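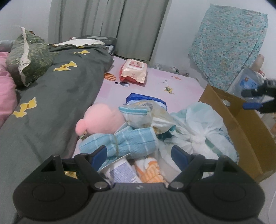 Section 8: Washing and storing bed linen and towels

8.1 Before first use

1. Remove all labels, pins and card inserts from the Flimden linen set.
2. Wash each item separately from other laundry at 40 degrees. Do not use fabric softener on towels, as it reduces the amount of water they can take up.
3. Dry fully before folding. Items put away damp may develop a smell that a single wash will not remove.

Note: Sheets may shrink slightly in the first wash. The sizes given on the packet allow for this.

8.2 Rolling towels for storage

1. Lay the towel on a clean, flat surface, such as a made bed.
2. Fold it in half lengthways and smooth out any creases.
3. Roll from one short end, keeping the sides level.
4. Secure the roll with an elastic band. The band should hold the towel without biting into the pile.
5. Place rolls on the shelf with the closed side facing outwards.

Caution: Keep elastic bands out of the reach of young children and pets. Replace any band that has become brittle or cracked.

8.3 Long-term storage

Linen that will not be used for several months should be kept in the cotton bag supplied (part 1155). Plastic bags are not suitable. Leave a gap of at least 10 cm between the bag and any radiator or hot water pipe. Refold sheets along different lines each March so that the creases do not become permanent.

8.4 Marks and discolouration

Yellow marks along fold lines can usually be removed by soaking in cool water overnight and washing again as in 8.1. Bleach must not be used on coloured or printed items. Damage caused by bleach is not covered by the guarantee.

Replacement bags and bands may be ordered from the Studley office. Customers in the Sukthorpe area should write to Soo-ah Min, Household Supplies, quoting the part number.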